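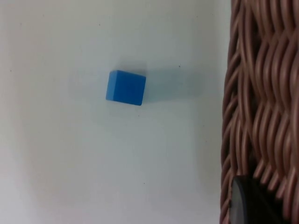 Why does a square box hold more than a round one? It's to do with volume. Volume means how much space something takes up. Cubes are the easiest shape to start with, like the little blue one on the white surface. Every edge the same length. Measure one edge and you know them all – handy.

Say the edge is 2 cm. Do 2 x 2 x 2. That's 8 cubic centimetres. Done.

Now a bigger one. Edge of 30 cm? Thats 30 x 30 x 30 = 27,000. Big jump! Double the edge and you get eight times the space, not double. Lots of grown ups get this wrong.

So, round things. Take a round tin that just fits inside a square box of the same height. Gaps in all four corners. Air in there, wasted. The box wins.

What about odd shapes, like a stone? Use water. Fill a jug half way, write down the level, drop the stone in, write down teh new level. Take one away from the other and you have the volume of the stone. Works for potatoes too.

Try it: find three boxes in the kitchen. Guess which holds most, then measure.

Comments (2)

draker: my potato floated?? is that ok

nakpan_class: push it under with a pencil, we did that. Good page, more on spheres please

Contact Helden Pages | © Helden | Back to top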